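2021-12-17

Cucumbers, day two. The box from Ouazzani was opened first thing and everything in it weighed before it went back in the cool store. Total 2265 g. The heaviest was 205 g, well under what the order sheet led us to expect. Two had soft ends and went in the compost.

Skin notes: dark green, bumpy, some gentle curve. The bumps matter for the washing trial, as grit sits between them and a quick rinse may leave it there. I have written "ridge" in a couple of places in last week's table and it should say "bumpy". Will correct.
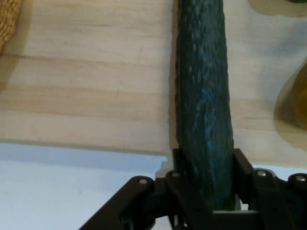 Oron asked whether the waxy ones ought to be kept apart from the start, as the shine makes it hard to judge by eye if the rinse has done anything. Fair point. I have added a column for shine (dull, some, strong) and will fill it in before washing.

Rinse time stays at 20 seconds. Box 49 is still sealed and can wait till Monday. Drying rack needs a wipe down before then.

To order for February: paper towels, labels that stick in the cold, a second vegetable brush.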